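phone-handover cell: setup and upkeep notes

February
Posted by the cell maintainer
5 min read
3 comments · 11 shares

README for the two-arm phone cell and the recordings that come out of it. If you only want the data, skip to Contents. If you are going to touch the hardware, read the whole thing first.

## What the cell is

Two arms on one aluminium base track, inside an aluminium extrusion enclosure. Each arm has a two-finger gripper and a camera on the wrist. The arms are Torkex units. The controller is a Zurnov box and lives outside the enclosure. The task is to pick up a phone with one arm and pass it to the other.

The walls and the mat are both patterned. Don't swap either one partway through a batch. If the mat has to be replaced, start a new batch and write it in the log.

## Contents

- `episodes/` has one folder per episode, with joint states and wrist video
- `calib/` has the camera and arm calibration for each batch
- `log.txt` is the hand-written maintenance log
- `bad.txt` lists episodes to leave out

There are 600 episodes in this release. Joint states are stored at 30 Hz, and so is the video. Episodes run to a maximum of 30 seconds and anything longer was stopped by the controller.

## Starting up

1. Check that both mounting plates are tight on the track. The left one works loose first.
2. Look along both cable conduits for kinks or rub marks, especially near the wrist.
3. Power the controller, then the arms. Wait for the controller to find both before you move anything.
4. Home the left arm, then the right. Never both together, as the wrists can meet in the middle.
5. Open and close each gripper five times with nothing in it.
6. Open the wrist camera views and make sure left and right haven't been swapped.

If the cameras are swapped, fix it in `cameras.yaml`. Please don't swap the plugs. Someone did this on a Wednesday and the calibration for that batch had to be redone.

## Laying out the phones

Phones go on the mat side by side, long edges running up and down. Alternate screen up and back up. The row doesn't have to be straight, and a bit of stagger is good for the data. Leave enough of a gap for a gripper finger on each side.

Wipe the phones before each session. Fingerprints change how much the screens shine, and a greasy edge slips in the fingers.

## Cables

Most of our stoppages have been cable trouble. The conduit needs enough slack for the wrist to turn all the way, but a loop that hangs too low will drag a phone off its spot. Set the slack with the arm at full reach, then fold the arm in and check where the loop ends up. Replace any tie that has gone brittle. Don't pull the ties hard down on the thin wires.

Both pictures have the left gripper holding a phone and the right one close by.

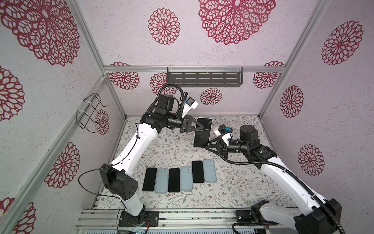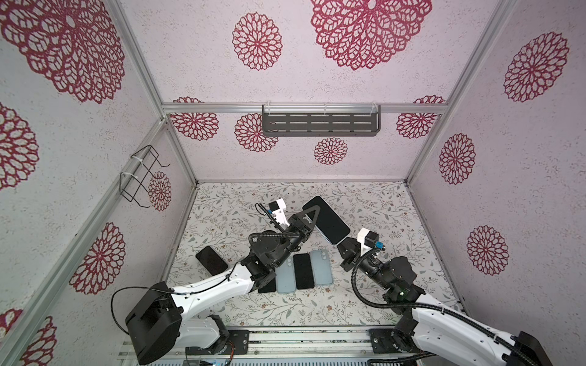 ## Grippers

Check the finger faces weekly. Clean them with a damp cloth and let them dry before use. If a face is worn smooth, change both fingers on that gripper and redo the grip zero:

- close the gripper with nothing in it
- run `grip_zero` for that side
- close it on the spare phone and read the force value
- write the value in `log.txt` with the batch name

Spare fingers are in the drawer marked Cenach. The Jõgi ones look the same but the screw holes are slightly off, so they will go on crooked.

## Known problems

- The left shoulder joint reports a temperature warning after long sessions. Stop, let it sit, and home it again.
- 2 batches have a small time offset between the wrist video and the joint states. The correction is in each batch's `calib/` folder and the loader applies it.
- A phone dropped during the pass is still a valid episode, marked `drop` in the episode file. Only episodes with a hardware fault go in `bad.txt`.
- The loader skips any episode that has no calibration and doesn't print a warning. Check the count it returns.

## Shutting down

Put the phone down before you park the arms. Park the right arm first, then the left, then power off the arms and the controller in that order. Fill in the log even if nothing went wrong.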